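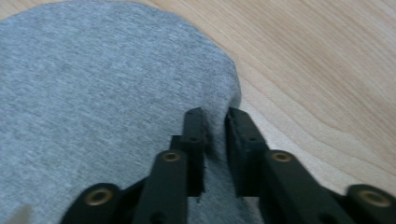 Section 8. Running a visitor session with the hand gripper

Use this section when the Wotetti hand gripper is going to be shown to, or used by, people from outside your team: open days, school visits, customer demonstrations. It assumes that the gripper has been unpacked and assembled (Section 2) and that the Draltlow recording software is installed and licensed on the session laptop (Section 4).

A standard session lasts 21 minutes for each group. Larger parties should be split and booked into separate slots.

8.1 Before the day

1. Choose a table with a smooth, plain top. Glass and high-gloss surfaces cause reflections that spoil the tracking.

2. Leave 60 cm of clear floor on every side of the table where a visitor will stand.

3. Check the lighting at the time of day the session will run. Blinds should be closed if direct sun reaches the table top.

4. Pick out the cloths. Plain T-shirts and tea towels work well. Avoid anything with sequins, loose threads, zips or long drawstrings.

5. Charge the gripper fully and charge the spare battery. Both should show a steady green light.

6. Open the Draltlow software, go to Sessions, and create a new session with the type set to Visitor. Recordings made in a Visitor session are kept apart from your working data and are not uploaded unless you move them by hand.

7. Print the visitor notice from the Clerkico booking page and put it where people will read it before they reach the table. The notice says that the gripper has a camera and that hands and clothing may be recorded.

Note: If your site has its own rules on filming visitors, those rules come first. The printed notice does not replace a signed form where one is required.

8.2 Setting up the table

1. Wipe the table and let it dry.

2. Place the cloth on the table in a loose heap. Do not fold it. A flat cloth is much harder to pick up than a heaped one and is best kept for the second half of the session.

3. Stand the gripper in its cradle with the fingers closed and connect the cable to the laptop.

4. Press and hold the power button until the light turns white. Wait for the Ready message in the software.

5. Open and close the fingers fully, twice. The movement should feel even from one end to the other. If it catches, see 8.6.

6. Look at the preview window. Both fingertips should be in view, near the middle of the picture. If they sit to one side, loosen the camera screw, turn the camera until they are centred, and tighten the screw again.

7. Make one test recording, play it back, and delete it.

CAUTION: The joints between the linkage arms close as the fingers close. Keep skin, hair, lanyards and jewellery clear of them. Visitors wearing a lanyard should take it off or tuck it inside their clothing before they pick up the gripper.

8.3 Showing the pinch lift

The pinch lift is the first thing to show. It is quick to follow from a short distance, and most visitors can manage it themselves within a few tries.

1. Ask the group to stand along one side of the table, facing you. People behind you will see very little.

2. Start a recording and say aloud that you have done so.

3. Hold the gripper with the fingers pointing forward and slightly down, and bring it over the heap with the fingers open.

4. Lower it until both fingertips touch the cloth. Stop as soon as they touch. Pressing hard pushes the cloth flat and leaves nothing to grip.

5. Close the fingers slowly. A narrow ridge of cloth should rise between the tips.

6. When the ridge is held, pause for a second or two so that the group can see it. The pause also gives the software a clear marker for the grasp.

7. Lift straight up, slowly, until the cloth is clear of the table.

8. Move it to one side, lower it, and open the fingers fully before drawing the gripper back.

9. Stop the recording.

If the cloth slips out on the way up, put it back in a heap and start again from step 3. There is no need to restart the recording. Failed lifts are useful to show, and visitors often ask better questions after one.

Note: Thin jersey may be picked up in a double layer. This does no harm during a lift but will give a wrong result in the unfolding exercise (8.5).

8.4 Letting visitors try

1. One visitor at a time. Everyone else stays behind the floor tape.

2. Hand the gripper over with the fingers open. Keep hold of the cable yourself until the visitor has a firm grip on the handle.

3. Let the visitor open and close the fingers in the air before going near the cloth.

4. Talk them through steps 3 to 8 of the pinch lift.

5. Allow 3 attempts each, then pass the gripper on. With a small group you can go round again.

6. Wipe the handle between visitors.

Children may use the gripper if an adult from their own party stands beside them. The handle is too wide for most small hands, and two hands may be used. The second hand must go on the handle, never on the arms or the fingers.

CAUTION: Do not let visitors grip each other's sleeves, fingers or hair, even lightly. End the turn at once if this happens.

8.5 Unfolding exercise (optional)

Leave this out if the group is running late. It needs a steady hand and is better done by the person leading the session.

1. Lay the cloth in a loose heap and find a corner or hem by eye.

2. Pinch the cloth close to the edge, using a single layer if you can.

3. Lift until most of the cloth hangs free, then lower it while drawing the gripper towards you, so that the far side touches the table first.

4. Release, move to another corner, and repeat until the cloth is mostly flat.

5. Play the recording back on the large screen, at half speed if the room is noisy and you need to talk over it.

Sites with the Rawat arm can follow this with the arm's own cloth routine. The arm must be run from its own station, behind its guard, by someone trained on it. Set-up for the arm is in the separate Rawat manual and is not repeated in this guide.

8.6 If something goes wrong during a session

Fingers catch or close unevenly
Look for lint or thread in the joints. Switch the gripper off before removing it with tweezers. Do not oil the joints.

Cloth slips out every time
Clean the inner faces of the fingertips with a damp cloth and dry them. If it still slips, change to a thicker fabric.

Preview is blurred
Wipe the lens with the cloth supplied. Objects very close to the lens will always look soft – this is normal.

"Tracking lost" message
Return the gripper to its cradle and wait for Ready. If the message comes back, check for bare, shiny areas of table and cover them with a plain mat.

Light flashes amber
Battery low. Finish the current turn, switch off, and fit the spare.

A fingertip has come loose
Stop the session. Do not refit the fingertip in front of visitors, and do not carry on with tape. Follow Section 6.

8.7 After the session

1. Stop any open recording and close the session in the software.

2. Check the recordings for faces, name badges and screens. Delete any recording a visitor has asked you to remove.

3. Switch off the gripper, disconnect the cable at the laptop end first, and return both to the case.

4. Pick lint from the joints. Cotton sheds more than you might expect over a full day.

5. Wash the cloths before they are used again. Do not use fabric softener, as it makes the cloth slide in the fingers.

6. Record the number of visitors and any faults on the Clerkico booking page.

Section last revised: March 2026. Sites holding open days in June should check the booking page for a newer copy of the visitor notice before printing.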